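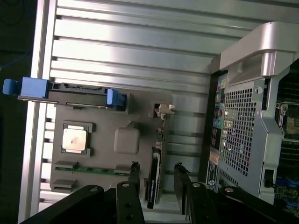
Workstation teardown and parts recovery: frequently asked questions

Last revised Mon 3 April. Applies to tower workstations received at the Livberg site under the Kullora reuse program.

Which parts are recovered from a tower?

Processor, memory modules, hard disk drives and expansion cards. Power supplies stay in the case unless the order asks for them separately. Motherboards are left mounted and tested in place.

In what position is the tower worked on?

On its side, side panel off, motherboard facing up. Disconnect line power first and press the power button once to discharge the supply. Towers with a carrying handle should be lifted by the handle and the opposite lower edge together.

What is the order of removal?

Expansion cards, then memory, then drives, then the processor. Full-length cards are held at the slot bracket and often by a second clip on the board. Release both before pulling. A card that resists is usually still latched.

How are memory modules handled?

By the short edges, kept vertical until clear of the slot. Open the latches fully before lifting. Modules go straight into the long slots of the parts tray, one per slot, contacts down. Do not stack them.

What is the parts tray for?

It keeps the parts of one machine together until they are logged. The molded gray pattern has a square recess for the processor, narrow slots for memory and cards, and an upright position for a 3.5-inch drive in its caddy. 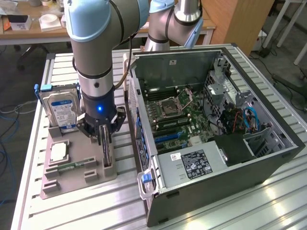 A tray is never shared between two towers, even when the configurations match. The tray number is written on the intake sheet, and both stay with the case until the record is closed.

Should the CPU retention bracket be closed after the processor is out?

Fit the socket cover first, then close it. With no cover at hand, leave the bracket raised and keep tools away from the contacts. Bent contacts are the main cause of rejected boards: 40 of the 349 boards rejected up to December had no other fault.

Is thermal paste removed at the bench?

No. Heat spreaders are cleaned at the Drultska test station, where the markings are read and entered.

What happens to the drives?

They are erased in their caddies and released after verification. Of 3,209 drives logged so far, 2,139 passed and went back into stock. The remainder were shredded.

Can parts be ordered individually?

Yes, through the Schwaiger parts desk. State the tower model and the part number printed on the label. Caddies, slot brackets and latches are supplied only with the part they belong to.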